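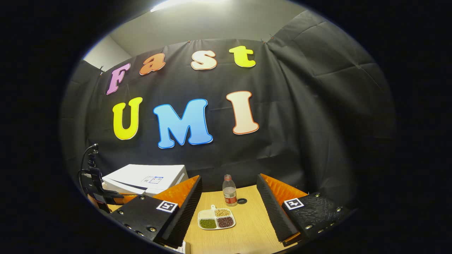

Robot Manipulation Studio, Handout 4
Collecting demonstrations with the hand-held gripper
Posted 23 Jan 2022

Hi all. This handout covers the bean sorting project, which takes us through the next three class meetings. I rewrote most of it after the October group told me (kindly, but at length) that the old version jumped straight to training and left them guessing about how to hold the tool. So there's a lot more on the hands-on part this time, and the math has moved to Handout 5.

What you're making

Each team records a set of demonstrations with the hand-held gripper, cleans them up, and hands them to the training script. The policy you get back then runs on the arm in the Serra room. Your team's target is 200 usable demonstrations. Usable is the word to watch! Plan on recording more than you need, as you'll be throwing some away.

The task is the same for everyone: pick up the divided tray, move it to the spot marked on your task card, and set it down without mixing the beans. Soybeans, mung beans and the dark red-brown ones each have their own compartment, and one compartment stays empty. If you finish early you can try the harder version, where the water bottle has to be moved out of the way first.

Why beans? I like them because they tell on you. You can tilt a solid block quite a lot and the video looks fine, but tilt a tray of mung beans and they slide, and later on you can see exactly where your wrist wobbled. I learned more from one spilled tray than from a week of staring at trajectory plots.

Holding the gripper

Pick it up and just move it around for a few minutes before you record anything. It feels front-heavy at first and everyone grips it too hard. Keep your elbow loose and let your forearm do the moving. The camera goes wherever your hand goes, so a jerky wrist means a jerky video, and a jerky video gives the tracking a bad time.

Watch the two square markers on the fingers. The software uses them to work out how far open the gripper is, so both have to stay visible to the camera. The usual ways to lose one are a sleeve, a thumb, or strong glare from the ceiling light. If you're wearing a big sweater, roll it up.

Close the foam pads slowly. They're soft and ridged and they'll hold the tray with very little pressure. Squeeze hard and the thin plastic bends, and then you get to pick soybeans off the floor.

Recording a demonstration

1. Check your starting layout against the task card.
2. Start recording and hold still for a moment.
3. Do the task at a steady, slightly slow speed. Mine usually take 12 seconds.
4. Hold still again, then stop.
5. Write the number and one word (good, spill, bump, lost) on your log sheet.

Move the tray a little between takes, and turn it a bit too. I know it's tempting to put it back in the same place every time, because your hand gets used to it and everything goes faster. The policy will get used to it as well, and then it falls apart the first time somebody nudges the table. The Stastlow team had a beautiful data set last term, really smooth motion, and their arm reached for the same patch of table no matter where the tray was.

Swap operators every 30 takes. People get tired before they notice it, and different hands give you useful variety anyway.

Things that went wrong last time

One team left the tracking map running while they rearranged the table, and lost a whole afternoon of takes. If you shift anything large, make a new map. Another team (Vukby, you know I love you) recorded 401 takes and labeled none of them. We spent an evening going through them together, eating crackers, and I would rather not do that again.

Plain surfaces are also a bit of a trap – the tracker needs corners and edges to hold on to, and a big stretch of blank cloth doesn't offer many. Lettering, box edges and table clutter all help, so please leave the background alone once you've made your map.

What to hand in

Upload your recordings, your log sheet and a one-page note to the Idurton folder. In the note, tell me which takes you threw out and why, and what your arm did on its first five tries. A failed run with a good explanation gets full credit. Bean refills are in the cabinet by the sink, second shelf – please keep the jars sorted.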